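Ticket 1207: Steamer station, Adcombe canteen — cycle stops with lid held open 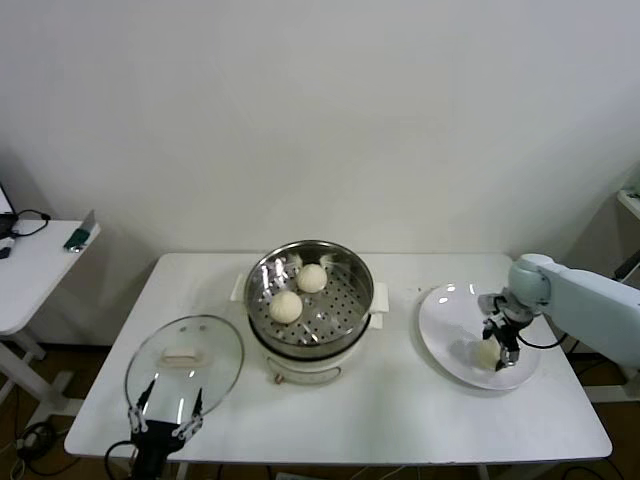 Status: Open, workaround in place
Opened: 9/25/19
Site: Adcombe staff canteen, hot counter
Equipment: two-arm serving unit, Urnano control software
Reported by: kitchen shift lead

Problem as reported

Unit stops partway through unloading buns. Left arm keeps hold of the lid, right arm waits over the plate, panel shows "operator confirm". Pressing confirm restarts the cycle, but the same stop comes back on a later bun. Staff say they now stand next to the station for the whole breakfast run, so the person who was moved to the register in May is back at the steamer most mornings.

Log

Entry 1. Pulled the event history. 73 confirm requests since the last software update, all of them in the unload step. None while loading. No motor faults, no grip faults.

Entry 2. Asked the site to run one batch with the confirm prompt left alone. Unit timed out and went to safe hold as designed. Lid stayed in the gripper. Kitchen points out that a lid held off the basket means the remaining buns cool down, and they would like it put back on during a hold. Passed to Casado as a change request — not part of this ticket.

Entry 3. Compared settings with the Rutero site, same software version, no stops reported. Two differences found. Adcombe has the release check set to "strict", and its plate position was taught with the old plates. The kitchen changed to a larger oval plate and did not know the position had to be taught again. There is no mention of it in the operator sheet.

Entry 4. Plate position retaught by remote session with the shift lead at the panel. Stops are fewer but still there. Release check left on strict until Casado replies, as it was set that way after a dropped bun complaint.

Entry 5. Shift lead asks who is meant to clear a stop. The rota lists the station as unattended, and the confirm button needs a badge that only two people on the morning shift hold. When both are on the register, the line waits. Advised the site to add badge rights for the whole morning crew. Site manager agreed.

Workaround

Clear the stop with confirm. Do not pull the lid or a bun out of a gripper by hand; use "release" on the panel first. If the stop repeats on the same bun, end the cycle and unload with tongs.

Outstanding

Casado: reply on the release check setting and on lid return during hold.
Adcombe: correct the rota so that the station shows as attended until this ticket is closed.
Support: add plate change and reteach steps to the operator sheet, send to both sites.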